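Die Spätschicht

Der Vertrag lief über 176 Tage, und an keinem davon hatte ich geglaubt, was darin stand. »Selbstständige Erledigung textiler Alltagsaufgaben«, so nannte Jenevum das. Gemeint war Wäsche. Ich hatte zwölf Jahre lang Hotelwäsche gefaltet, bei Sadowski, unten am Kanal, und man hatte mich geholt, damit ich beurteilte, ob eine Maschine das auch konnte.

»Beurteilen« war das Wort des Projektleiters. Er trug es vor sich her wie ein Tablett. Ich sollte auf einem Drehstuhl sitzen, zusehen und Noten eintragen, von eins bis fünf, und am Ende der Schicht unterschreiben.

Die Werbung kannte ich natürlich. In Brerkbridge hing sie an jeder Haltestelle: eine helle Küche, ein lachendes Kind, im Hintergrund ein Arm, der Handtücher stapelte, Kante auf Kante. Ich hatte davor im Regen gestanden und mir die Handtücher angesehen. Die waren von Hand gelegt. So etwas sieht man, wenn man es kann, die dritte Lage zieht immer ein wenig nach links, bei Rechtshändern jedenfalls.

Der Raum, in dem wir arbeiteten, hatte eine rotbraune Tür und daneben einen schmalen Streifen Tageslicht, der im November gegen vier Uhr aufgab. Danach blieben die Lampen und das Surren. Auf meinem zweiten Bildschirm lief mit, was die Kamera am Handgelenk sah, rund wie durch ein Bullauge, mit schwarzem Rand. Der Projektleiter meinte, das helfe mir, die Entscheidungen der Maschine nachzuvollziehen.
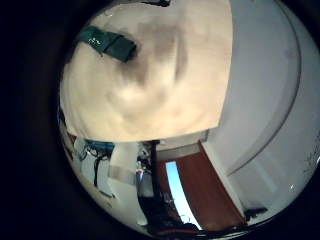
Ich habe an jenem Abend nicht viel nachvollzogen. Die Maschine wartete. Sie wartete oft, und im Protokoll hieß das »Planungsphase«. In einer solchen Planungsphase konnte man einen Tee kochen, ihn trinken und die Tasse spülen. Ich weiß es, ich habe es gemacht.

»Sie denkt«, sagte der Projektleiter.

»Worüber?«

Er sah auf seine Kurven. Die Antwort stand dort offenbar nicht.

Meine Mutter hatte auch manchmal vor dem Wäschekorb gestanden und nichts getan. Aber sie war dann müde, oder sie hörte dem Radio zu, und irgendwann seufzte sie, und die Hände fingen von selbst an. Beim Falten denkt man an etwas anderes, das ist die ganze Kunst. Man denkt an die Rechnung vom Zahnarzt und merkt am Gewicht auf dem Unterarm, dass das Laken schief liegt. Wie man das einer Maschine beibringt, hat mich in Jenevums Büros keiner gefragt. Man fragte nach Noten.

Ich schrieb eine Vier hin. Dann strich ich sie durch und schrieb eine Fünf.

In der Pause rief ich meine Schwester an. Sie arbeitet bei Polevance im Lager, und dort hatten sie im Sommer auch so etwas angeschafft, größer als unseres und gelb lackiert.

»Und?«, fragte ich.

»Steht neben der Rampe. Wir hängen die Jacken dran.«

»Gar nichts?«

»Doch, Kartons kann er, wenn die Kartons alle gleich sind. Sind sie aber nie. Und bei dir?«

Ich sagte, bei mir sei es Stoff, und sie lachte so laut, dass ich den Hörer vom Ohr nahm. Sie hat auch einmal einen Sommer bei Sadowski gefaltet. Sie weiß, was Stoff macht, wenn man ihn loslässt.

Als ich zurückkam, war der Projektleiter aufgeregt. Es gebe Besuch aus der Zentrale, gleich morgen, und man wolle 2.454 erfolgreiche Griffe vorweisen, so viele habe man den Geldgebern genannt. Wir standen bei 800. Er fragte, ob ich mir die Fünfen vom Herbst noch einmal ansehen könne, mit etwas Abstand, mit Wohlwollen.

»Was ist ein erfolgreicher Griff?«, fragte ich.

»Kontakt mit dem Objekt.«

»Und falten?«

»Das ist Phase zwei.«

Ich setzte mich wieder auf den Drehstuhl. Draußen fuhr die Straßenbahn vorbei, und in der Scheibe wackelte das Licht. Wenn Kontakt genügt, dachte ich, dann faltet auch der Wind auf meinem Balkon Wäsche, und der ist billiger. Ich sagte es nicht. Der Projektleiter hatte zwei Nächte nicht geschlafen und aß trockene Nudeln aus der Tüte.

Eine Weile arbeiteten wir still. Ich ging die alten Einträge durch, Zeile für Zeile, und suchte ehrlich nach einer, bei der ich mich geirrt hatte. Da war eine Stelle, an der ich bloß »Ecke?« notiert hatte. Ich erinnerte mich nicht mehr an die Ecke. Vielleicht war sie gut gewesen. Ich machte aus der Fünf eine Vier und schämte mich ein bisschen, wegen der Maschine oder wegen Sadowski, ich weiß es nicht genau.

»Da, schauen Sie!«, rief er plötzlich.

Ich schaute auf den runden Ausschnitt.

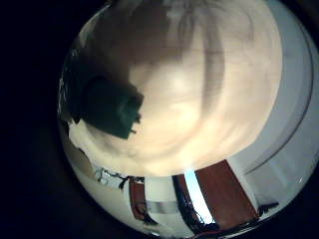
Cremefarben und unscharf: der Blick vom Handgelenk, darunter die Tür.

»Sehen Sie, wie nah?«, sagte er. »So nah, das ist doch etwas.«

Nah war es, das gab ich zu. Es füllte den Bildschirm fast aus, hell und fleckig, und ich musste an die Zeit denken, als ich neu war und die Vorarbeiterin mir ein Spannbetttuch über den Kopf warf. Damals stand ich auch sehr nah am Stoff. Gefaltet habe ich ihn deshalb noch lange nicht.

»Welche Note?«, fragte er.

Ich hielt den Stift über die Zeile. In der Ecke des Raums stand der Korb mit den Handtüchern, die ich am Morgen mitgebracht hatte, meine eigenen, weil das Budget für Testmaterial schon vergeben war. Ich dachte daran, dass ich sie nachher in die Tasche legen und zu Hause auf dem Küchentisch zusammenlegen würde, beim Wetterbericht, ohne hinzusehen.

»Schreiben Sie doch einfach, dass es Fortschritte gibt«, sagte er leise.

Ich schrieb: Kontakt. Das Feld für die Note ließ ich leer, unterschrieb und gab ihm das Blatt. Er las es, nickte, heftete es ab und startete den nächsten Durchgang. Die Maschine begann zu planen, und ich ging Wasser aufsetzen.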